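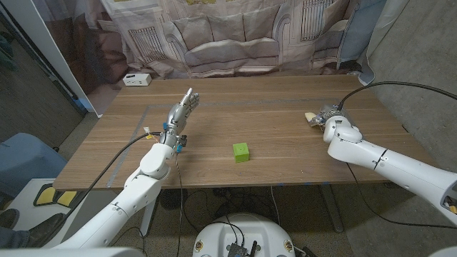

3.2 Collecting demonstrations

All demonstrations for the Ratura set were given by remote control. The operator wears a pair of tracked gloves and the robot copies wrist and finger motion on both sides. We had first tried guiding the arms by hand, and it works nicely for slow reaching, but the fingers are fiddly to pose that way and both hands are needed at once for passing an object across. With the gloves, new operators at our Gindivside lab were picking up small blocks within one short session, which delighted us!

We recorded 1849 demonstrations over 65 sessions, covering 4 tasks: pick, place, pass and turn. An operator could throw away a take straight after giving it, and we encouraged them to be fussy. Takes with a dropped block were kept if the operator recovered, as these recoveries are some of the most useful data we have. Sessions recorded before December used the older finger mapping and are marked as such in the release.
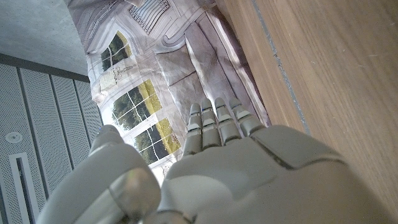 Figure 3. Robotic hand with its four fingers extended, as seen by the wrist camera.

Finger poses are stored as joint angles together with the raw glove readings, so that others can try their own mapping. Ours is the Chan mapping with one change: the thumb is scaled separately from the fingers. This small change made pinching feel far more natural, and every operator asked to keep it. Timing between the video and joint streams is handled by Grokodham, our logging tool, described in Section 3.3.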